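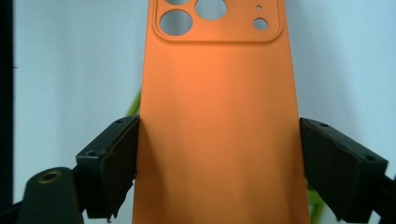 Saturday, late, tea gone cold beside me

Well, the orange phone case has finally had its day. I have been going back and forth over it for longer than any grown woman should, and this afternoon I sat down with the whole drawer of phone odds and ends and made myself decide. It is such a cheerful color! Very orange, smooth and matte all over, with that raised part at the top for the cameras, and the holes cut so cleanly that I kept running my thumb around the edges of the biggest one. There is even a tiny pinhole on the right, above the small round one. I suppose it is for the microphone, though Ginette thinks I am making that up.

I do love it, but my new phone has its camera in a different place altogether and no amount of wishing will line the two up. (I tried. I tried it upside down as well.) So it is going to Gwenaël, who still has the old model and has been carrying it around bare in his coat pocket with his keys, which makes me wince every time he pulls it out.

The rest of the drawer went faster. Two chargers that fit something I no longer own, a pair of earphones in a terrible knot, and the receipt from Rorier that I hunted for all through July. I kept the receipt, heaven knows why, and the little cloth for wiping screens.

Ginette called while I was untangling and we talked until it was dark, mostly about her sister's kitchen and whether yellow is too much for a small room. I said no, of course. I must find a padded envelope for the case tomorrow, and put a note in for Gwenaël, and remember to ask for my casserole dish back.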